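We use cookies to keep this site running. Manage choices | Accept

Gripper fault halts marker picking at Rurden

By Thérèse Wong
Wednesday, 2 min read

Picking by robot arm stopped at Bradisine's Rurden site on Wednesday morning after grippers began closing with far too much force. No injuries. Two arms switched off, a third still under test.

The fault showed up on whiteboard markers. Barrels cracked, caps popped off, ink on the belt. Staff pulled 291 markers out of a batch of 2,482 before the line was stopped by hand. The automatic cut-out, which should of tripped first, did not.

Bradisine blames a settings update sent out overnight by Kovács, which supplies the control software. Force limit went back to the factory value, it says. Kovács says it is "looking at the logs" and has asked other customers to hold off updating.

Markers with tape or film round the barrel are the hard ones, according to the shift lead, as the width varies and the fingers keep squeezing to find an edge. Those are being picked by hand for now.

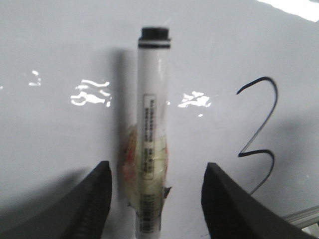

What happens next

Safety inspector due at teh site this week. Orders for Markton will go out late, Bradisine said, but would not say how late. The cut-out is being replaced on all arms.

Get our morning newsletter. Sign up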